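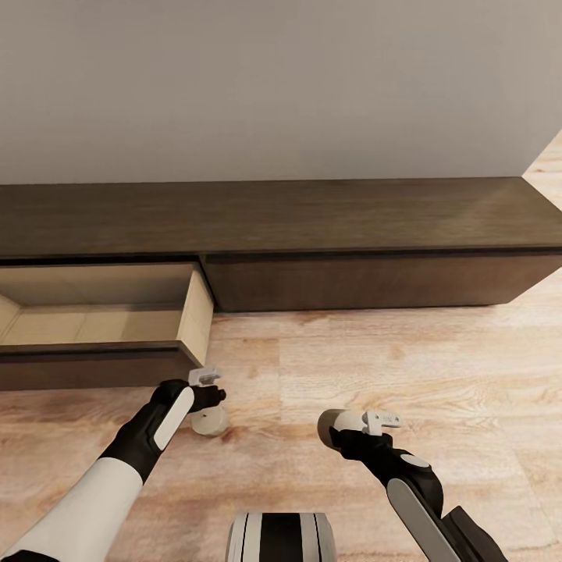 One owner wrote to us that the Sakel hub "went quiet every time the microwave was on", and asked whether it was faulty. It wasn't. The hub and the microwave were sharing a kitchen bench, and moving the hub to the lounge room fixed it.

Section 4: Placing and pairing the hub

1. Choose a spot within 5 metres of your modem. An open shelf or the top of a cabinet is fine.

2. Plug the power adaptor into a wall outlet. Do not use a powerboard with a timer.

3. Wait for the light to turn a steady green colour. On first start the hub updates itself, and the light may flash amber.

NOTE: Keep the hub out of closed drawers and metal cupboards. Both shorten its range.
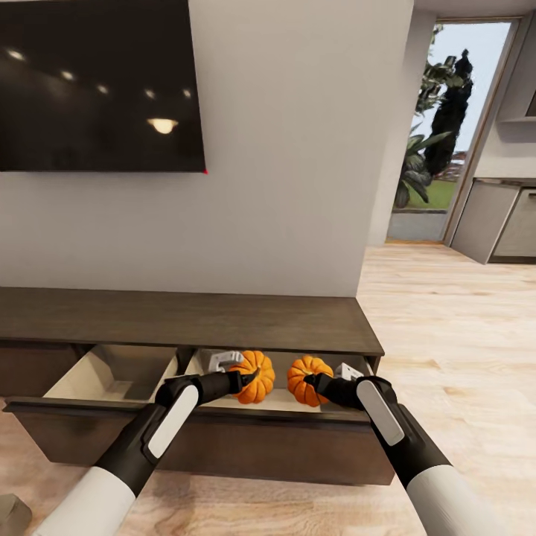 Low media console under a wall-mounted television, drawers open.

4. Open the Prostudance app and tap Add Hub.

5. Enter the factory code, 2736, then choose your own code when asked.

6. Hold the pairing button on each speaker for 5 seconds. Speakers pair one at a time -- let the first one chime before you start the next.

CAUTION: Use only the Barbieri adaptor supplied. Run cords along the skirting board, never under a rug.

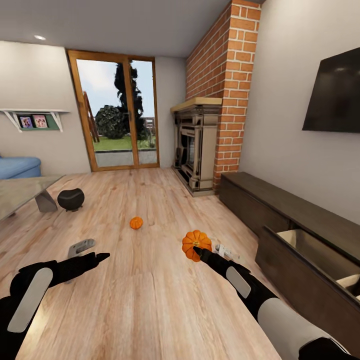 7. Walk through each room with music playing at low volume. If it cuts out, move the nearest speaker closer to the hub and try again.

8. Name each speaker in the app. Names can be changed later under Settings.

The hub stores up to 1000 saved tracks and stations. To clear them, see Section 7, Resetting.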